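2020年3月，开个串，记一下Dridia这边采演示数据的事。想到哪写到哪，主要给后面接手的人看，外面的人看着有用也行。

---

先说任务。仿真里一张桌子，一条机械臂，几个小方块，一个高的长方体台子。指令是一句话，比如“把蓝色方块放到台子上”。人用手柄把它做完，系统把整段存下来，这就是一条演示。

---

学的那一头是Teodor Kaczmarczyk在弄，模型细节我不讲，也讲不清楚。我只管数据：谁来采，怎么采，采完哪些能进训练集。

---

到今天入库181条，这是过了检查以后的数。没过的单独放，没删。

---

采集用的工具叫Lò，我们自己写的。界面很简陋，左边是外部视角，右边是手腕视角，下面一行是当前指令。按一下开始，按一下结束，中间不能暂停。

---

有人问过能不能加暂停。加过，又拿掉了。暂停以后再动，那一下的速度很怪，手还没准备好就往前冲。训练的时候这种段落很难挑出来。

---

场景是Zovwood给的，方块的颜色、位置和朝向每次随机。台子的位置也会变一点，变化范围不大。光照目前是固定的，4月想把这个也放开。

---

手柄的映射换过2次。第一版前后是按操作者的方向，第二版按机械臂底座的方向，两版之间采的数据都能用，因为存的是末端位姿，不存手柄读数。这一条当初定下来的时候没太在意，后来省了很多事。

---

操作者现在有四个：Samira Salameh、Munther Awad、Shoshana Doucet，还有我。Ayman Moussa之前也采过一阵，后来去管Prevgate了。

---

Prevgate是入库前那道检查。自动查的东西不多：时间戳有没有断，两路画面帧数对不对得上，结束时目标方块离台面中心多远，夹爪有没有松开。

---

自动查完还要人看一遍。倍速看，一条用不了多久。看的人不能是采的人，这是规矩。自己看自己的，什么都觉得顺。

---

人看主要看三样。一是抓之前有没有碰倒或者推走别的方块，二是有没有在空中停很久，三是指令里说的颜色和抓的颜色一致不一致。

---

第三样听起来不会错，其实错得最多。品红和橙色在屏幕小的时候没问题，蓝和绿有时候会看岔，特别是侧面背光的那一面。

---

我们后来把颜色名称统一了。指令里只写“蓝”“绿”“黄”“粉”，不写青，不写湖蓝，不写玫红。模型以后要听各种说法，那是另外一批数据的事，指令可以事后改写，画面改不了。

---

Shoshana提过一个问题：两面颜色不一样的方块算什么颜色？定的是按顶面算。写在说明第一页了，还是有人问。

---

一次采多久。规定一场最多49条，到了就换人。这个上限是试出来的，再往后动作会明显变糊，抓取点开始偏，撒手也变早。

---

场与场之间要离开屏幕。坐着刷手机也不算。这条执行得一般。

---

说一下失败的怎么处理。抓空一次，自己补回来，最后放成了，这种留着，打“补救”标签。掉到桌子外面的，直接作废重来。放上去又滑下来的，也作废，但是存档。

---

留补救的理由很直接：模型跑起来一定会抓空，它得见过抓空以后该怎么办。只喂它一把成的，它抓空以后就照原计划往台子上走，手里什么都没有。

---

补救标签一开始是采的人自己打，后来改成看的人打。采的人觉得“小调了一下”，看的人觉得“明明抓空了”，以看的人为准。

---

补救的比例没有硬性规定。别故意演。Munther有一次为了凑补救，特意往旁边偏着抓，回放一看就知道，手在那里等着失败。那一场整场没要。

---

不光是他，我也干过类似的。想让轨迹多样一点，绕了个大弯去抓。Teodor看完说这个弯没有任何原因，模型会学着到处绕弯。也删了。

---

多样性应该从场景来，位置变了，路线自然就变。人按平时最顺手的走法做就可以。

---

但是四个人顺手的走法不一样。Samira习惯先升高再平移，再垂直下来。我习惯斜着过去。两种都留了，现在在看混着训练有没有坏处，还没有结果。

---

有一段时间成功率看着很高，训练出来一塌糊涂。查到最后是时间对不齐，手腕画面比位姿晚了几帧。人看回放根本看不出来，两路画面分开看都很正常。

---

查法也很土：找夹爪刚碰到方块的那一帧，看位姿记录里夹爪开度是不是同一时刻停住。Ayman写了脚本，现在Prevgate每条都跑。

---

受影响的是连着14条，能按固定偏移修回来的都修了，修过的另打标签。要是训练时想排除，按标签筛就行。

---

文件命名：场次、操作者代号、序号，三段。颜色和指令不要写进文件名，写进去以后改指令就要改文件名，改文件名就要改索引。已经痛过一次了。

---

操作者代号也不要用真名缩写。换人、离开、重名，早晚有麻烦。用固定的字母表，表单独存一份。

---

存储方面：原始画面全留，训练用的是缩小以后的。有人建议只留缩小的，硬盘便宜，不值得省。以后要换输入尺寸的时候还得回来找原始的。

---

下面说抓和放。这两个动作占一条演示的时间不多，出问题几乎都在这里。

---

抓的时候，建议下降到差不多高度先停半拍，对齐朝向，再往下。方块是随机转过的，夹爪不跟着转就会夹到棱上。夹到棱上也能提起来，放的时候就歪。

---

合爪以后等一下再抬。仿真里接触算得不算细，合上马上抬，方块会在指间滑一点。滑了一点的，外部视角看不见，手腕视角能看出来。

---

平移的时候别看方块，看台子。这是Samira教我的，我试了以后确实稳一些。盯着方块走，到了台子旁边才发现高度不够。

---

高度不够是最常见的作废原因。方块底面蹭到台子上沿，要么掉，要么把台子推动。台子被推动了也作废，即使最后放成了。

---

放的时候，先降到贴住，再松。悬着松也能落上去，落下来会弹，会转，最后停在哪里靠运气。训练集里不想要靠运气的。

---

松开以后垂直往上退。横着退会带到方块。退到夹爪离开方块一段距离才能按结束，这一段也是演示的一部分，别急着停。

---
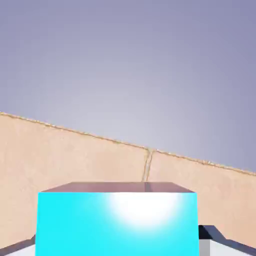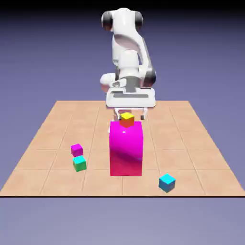

关于“两路画面都要存”，又有人来问能不能只留一路。答案还是不能。外部视角管的是全局：台子在哪，别的方块在哪，夹爪的两根手指是不是一边一个跨在黄橙色方块两侧，这些一眼就能看到。手腕视角靠得太近，青色方块正面就占了一大片，还带一块白色反光，桌上其他东西一样也看不到，可是方块和两侧手指之间的关系只有这一路看得清楚。人工检查的时候，位置看外部，夹持看手腕，两边意见不一样就按有问题处理。

---

反光的事单独说一句。Teodor担心模型把高光当成方块的特征，尤其现在光照固定，高光出现的位置有规律。4月放开光照以后这个应该会好一些。在那之前，训练时先随机调亮度，能挡一点是一点。

---

还有背景。训练时的裁剪不要裁得太狠，手腕画面的背景虽然看着没用，手在转的时候它也在变，位姿信息有一部分在里面。Teodor试过把背景抹平，效果变差，他没再往下查。

---

有人私信问为什么不写个脚本自动采。写过。脚本知道每个方块的真实坐标，走直线，每次都成。拿来测流程很好，拿来训练不行，它从来不犹豫也从来不修正，模型学完只会走直线，偏一点就回不来。

---

脚本采的那些还在，标签是“脚本”，不计入前面说的总数。Prevgate改版的时候用它们跑回归，很合适。

---

新来的操作者怎么带。先看别人的回放，好的坏的都看，再自己采一场不入库的。不入库那场也要有人看，逐条说哪里不行。说的时候指具体时刻，别只说“感觉不稳”。

---

手柄的灵敏度可以自己调，调完写在场次备注里。调得太高的话，下降那一段会抖，抖动幅度小，看画面不明显，画出曲线就很清楚。Lò里有画曲线的按钮，藏在菜单第二层，我一直想让它挪出来。

---

备注栏请写人话。“正常”两个字等于没写。没什么特别的就空着。手柄换了、显示器换了、中途被人打断，这种要写。

---

备注里已经有过用处。有一场的夹爪开度整体偏小，翻备注看到换了手柄，扳机按不到底。没有这一句，大概要怀疑到仿真那边去。

---

目前缺的数据：目标方块离台子很近的情况。随机生成的时候为了不重叠，留了间隔，结果近的几乎没有。模型一遇到近的就先撞台子。我让Ayman在Zovwood的配置里把间隔改小，改完要先确认初始状态不会穿模。

---

另一个缺的是两个方块挨着的。夹爪伸下去会碰到旁边那个，人会先转一个角度再下去，这个动作现在例子太少。下一批生成会专门多放一些，采的人照常采，不用特别对待。

---

台子上一开始就有东西的情况，暂时不做。指令要跟着改，成功判断也要改，等这一轮训练结果出来再定。

---

评测用的场景已经冻结了，单独放一个目录，谁都不要拿去采。名字里带eval的就是。上个版本有人误采过，那几条查出来以后移走了，评测重新跑了一遍。

---

补一个Lò的老毛病：按结束以后如果马上按开始，上一条的最后几帧可能没写完。等右下角的字变成“已保存”再按。修复在排，没有时间表。

---

再补一个：指令显示出来以后先读完再开始。读指令的时间不会录进去，按了开始再读就会录进去，开头一段手一动不动。Prevgate会把开头静止过长的挑出来，挑出来的我们手工剪掉开头，不作废。

---

问到代码的，暂时不放。说明文档可以给，里面没有什么保密的，就是写得乱。颜色那页和放置那页比较完整，其他的边用边改。

---

下一批从“两个方块挨着”的场景开始，Shoshana先采，我来看。看完把作废的原因列在这个串下面。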